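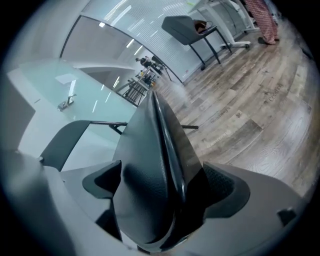

Der Handgreifer über dem Boden im großen Arbeitsraum. Auf einer der Dielen steht »Coaching«.

Aus der Werkstatt: Wie man einer Maschine das Tischdecken beibringt

Liebe Leserinnen und Leser,

in der letzten Ausgabe hatte ich Ihnen versprochen, endlich einmal ausführlicher von Clilari zu berichten, und weil inzwischen doch eine ganze Reihe von Nachfragen gekommen ist (besonders herzlichen Dank für die langen Briefe, ich lese sie wirklich alle, auch wenn die Antworten manchmal dauern), nehme ich mir heute den Platz dafür.

Clilari ist unser Vorhaben, einem Roboterarm einfache Handgriffe aus dem Haushalt beizubringen, und zwar durch Vormachen. Tassen abstellen, Besteck aus dem Korb nehmen, eine Serviette an den Tellerrand legen, solche Dinge. Programmiert wird dabei im herkömmlichen Sinn erstaunlich wenig. Man nimmt einen Greifer in die Hand, der dieselben Finger hat wie der am Arm, und erledigt die Aufgabe selbst, einmal, zweimal, zwanzigmal. Die Kamera sitzt am Greifer und zeichnet auf, was vor den Fingern geschieht, und aus diesen Aufnahmen lernt später das Modell, das den Arm steuert.

Angefangen haben wir im Oktober mit der Fernsteuerung. Remo Grasso saß damals am Pult, in jeder Hand einen Steuerknüppel, und führte den Arm so vorsichtig an die Untertasse heran, dass wir im Nebenraum schon Kaffee kochen konnten, bis sie auf dem Tisch stand. Das ging, und für manche Aufgaben machen wir es weiterhin so, vor allem dort, wo der Arm weit ausholen muss und wir genau wissen wollen, ob er überhaupt hinkommt. Für die kleinen Handgriffe aber war es eine Plage. Man spürt am Pult nichts vom Widerstand, wenn eine Gabel sich im Korb verhakt, und nach einer Stunde tun einem die Schultern weh.

Mit dem Handgreifer ist das ganz anders! Annunziata Caruso hat ihn am ersten Vormittag ausprobiert und danach kaum noch hergegeben. Sie sagt, man gewöhne sich schnell daran, mit zwei Fingern statt mit fünf zu denken, und seitdem räume sie auch zu Hause die Spülmaschine anders aus. Inzwischen haben wir 975 brauchbare Vorführungen beisammen. Bis zum Sommer sollen es 2.000 werden, so steht es jedenfalls im Plan, den wir mit unserem Partner Kurnix vereinbart haben.

Brauchbar ist übrigens ein strengeres Wort, als ich anfangs dachte. Seul-gi Ryu sieht jede Aufnahme durch und hat bisher 228 davon aussortiert. Mal war die Bewegung zu hastig, mal hatte jemand mitten im Griff innegehalten, um eine Frage zu beantworten, und mal fehlte schlicht das Ende, weil die Aufnahme zu früh gestoppt wurde (das war meistens ich, ich gebe es zu). Ein Zögern lernt das Modell nämlich genauso bereitwillig wie einen sauberen Griff. Wir hatten eine Woche lang einen Arm, der vor jeder Tasse kurz stehen blieb, als müsse er sich an etwas erinnern, und Seul-gi hat die Gewohnheit dann bis zu einem einzigen Nachmittag mit Aufnahmen zurückverfolgt.

Was die Vorführungen selbst angeht, haben wir uns auf ein paar Regeln geeinigt. Jede beginnt mit geöffneten Fingern und einem ruhigen Blick auf den Tisch. Dann wird gegriffen, ohne Eile, aber auch ohne künstliche Langsamkeit, eben so, wie man es täte, wenn Besuch kommt und noch etwas Zeit ist. Zwischen den Durchgängen wird alles ein wenig verschoben, der Teller nach links, der Korb weiter nach hinten, damit der Arm später nicht nur eine einzige Anordnung kennt. Eine Vorführung dauert ungefähr 17 Sekunden, das Umräumen danach leider oft länger.

Debora Santoro kümmert sich seit Kurzem um die Anleitung für Neulinge. Ihr erster Entwurf war viel zu lang, der zweite passt auf eine Seite und hängt an der Tür. Wer mitmachen möchte, bekommt zunächst eine halbe Stunde zum Üben, in der nichts aufgezeichnet wird, und das hat sich sehr bewährt. Die meisten fassen am Anfang viel zu fest zu.

Und der Arm selbst? Die Tassen gelingen ihm inzwischen recht ordentlich. Beim Besteck hapert es, Löffel nimmt er gern am falschen Ende, und die Serviette ist bislang eine Frage des Glücks. Als Nächstes wollen wir deshalb vor allem Stoff und Papier vorführen, in verschiedenen Größen und auch einmal zerknüllt. Amber Lambrechts vom Standort Lutedthorpe hat angeboten, uns dafür ihre Sammlung alter Tischwäsche zu überlassen, worüber wir uns sehr gefreut haben.

Wenn Sie selbst einmal einen Greifer in die Hand nehmen möchten, schreiben Sie bitte eine kurze Nachricht an die Redaktion, Stichwort Clilari. Vorkenntnisse brauchen Sie keine. Linkshänderinnen und Linkshänder sind uns besonders willkommen, von ihnen haben wir bisher viel zu wenige Aufnahmen.

Herzlich grüßt
Ihre Redaktion des Jibrin-Rundbriefs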